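Wastine Heritage Trail

The Wastine Heritage Trail is a regional tourism route that links towns, villages and historic sites along the Wastine River valley. It runs for 198 miles between the market town of Maststead, at its western end, and the harbor at Muvex. The route is managed by the Wastine Valley Tourism Board, which is also responsible for its signs, printed maps and visitor information points.

Background

Before the trail was established, most visitors to the region stayed on the coast at Muvex. Inland districts had several well-preserved historic buildings but few overnight guests, and public transportation between them was limited outside the summer season. A study prepared for the district councils recommended that existing attractions be promoted under a single name, with a common system of road signs. The councils adopted the proposal and formed the Tourism Board to carry it out.

The name was chosen after a period of public comment. An earlier working title, the Valley and Harbor Way, remains in use on a small number of older signs near Muvex.

Route

The trail can be followed by car or bicycle, and parts of it are open to walkers. From Maststead it follows the north bank of the river through farming country before crossing at Ostapchuk Bridge. East of the bridge the road climbs to a low ridge and then descends to the coastal plain. A signed loop on the south bank serves several smaller villages and rejoins the main route at the edge of Muvex.

Principal sites include the Maststead Market Hall, completed in 1605, the ruined priory near Ostapchuk Bridge, and the former customs house at Muvex. The Market Hall is the oldest public building on the trail and contains a permanent exhibition on the wool trade. The priory grounds are open throughout the year without charge.

Visitor services

Staffed information points operate at Maststead, Ostapchuk Bridge and Muvex. Each provides maps, accommodation listings and bus schedules. Food and lodging along the route are supplied mainly by small independent businesses. Villages on the southern loop have few restaurants, and the Board advises cyclists to carry water and food on that section. Snacks and confectionery are sold at village stores and filling stations. 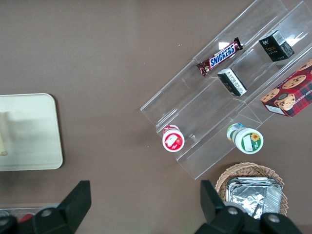 A Snickers bar in a clear tiered display stand.

Bicycle rental is available at both ends of the trail. A seasonal bus with space for bicycles runs between Maststead and Muvex, with its most frequent service in August.

Events

The trail hosts an annual walking festival and a winter program of concerts in historic churches. Attendance at the walking festival is limited to 3000 registered participants. The opening concert of the winter program was held at the Market Hall on 2024-12-22.

Funding and administration

The Tourism Board is funded by the district councils and by annual fees from member businesses. It makes grants of up to 1000 dollars to owners of small accommodations for improvements to access and signs. Maintenance of the road surface remains the responsibility of the individual districts.

See also

Maststead Market Hall
Muvex Harbor
Ostapchuk Bridge
Wastine River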